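Thread on the new opera at the Skellstead, which I saw on Feb 5, 2020. Notes as I get them typed up.

1/ The piece is called Andimwood. Two acts, sung in English with titles over the stage. It's set in a mill town in the weeks after the mill shuts. The company put it on for four nights and I went to the second.

2/ The house seats 1,470. The balcony was close to full and the floor had gaps on the sides. Tickets up top were $40, which is what I paid. You hear well from there. You lose the back third of the stage.

3/ Plot, short version: a payroll clerk finds out the pension money is gone a day before everyone else does. She tells her brother and he tells the town. Act one is that one day. Act two is the winter after.

4/ I liked act one a lot. It moves fast and the scenes are short. The clerk hardly leaves the stage, and most of her part sits in the middle of the voice, so you catch nearly every word without looking up at the titles.

5/ Intermission was 25 minutes. The lobby line was long so I went next door.

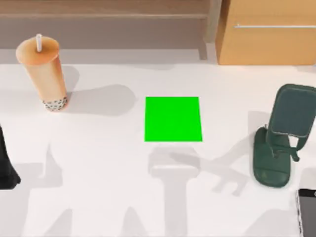
Bubble tea, orange lid, white straw.

6/ Act two is slower and I think it's too long. There's a church scene with the full chorus that stops the story for a good while. The music in it is the best in the show. It just comes right after another slow number.

7/ On the chorus: the program says 335 people tried out for the community part of it. They took a small group and put them in with the regular singers. I couldn't tell who was who, and I mean that as praise.

8/ The orchestra was loud in the first scene. Either they fixed it or I got used to it. The low brass covered the brother in his first aria and I had to read the titles for that one.

9/ The set is by a shop called Dinik. One long brick wall on a track. It slides forward during act one so the playing space keeps getting smaller, and by the end of the act everybody is standing in a strip near the footlights. Simple idea, and it worked from the balcony.

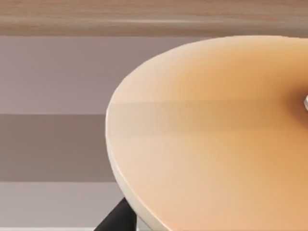 10/ In act two the wall is gone and the stage is bare except for a row of chairs. I missed the wall. The singers had a lot of room and didn't seem to know what to do with it, mostly in the church scene.

11/ Lighting was plain. White from the side for the mill office, a dim blue for the street. There was one cue where the spot came up late and the clerk sang her first two lines in the dark. Could have been on purpose. I don't think it was.

12/ People asked how it compares to Khamphan, the one this same company did two seasons back. Khamphan had the better story and a weaker second lead. Andimwood has the better writing for voices. If they brought both back I'd see Khamphan first.

13/ It's also easier on a new listener than Khamphan was. The tunes come back. The pay-day tune shows up in the first five minutes, and when it returns at the very end, played by one clarinet, you know it right away.

14/ Money stuff, for those who follow it. The company told the audience before the curtain that 3,894 tickets had gone for the four nights. They want to record it but have no date yet. 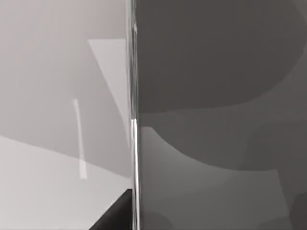
If you're going to one of the last two nights:

15/ Sit in the middle if you can. The wall blocks part of the view from the far left seats once it starts to move.

16/ It runs two hours and 50 minutes with the break. Doors open an hour before. The garage across the street fills up early, so use the one behind the library.

17/ Read the plot summary in the program before it starts. The first scene throws a lot of names at you and they're all sung over each other.

18/ The coat check closes ten minutes after the bows. I got mine with a minute to spare.

19/ A couple of you asked about the talk before the show. I skipped it in January when they did the open rehearsal and I skipped it again this time, so I can't tell you if it's any good.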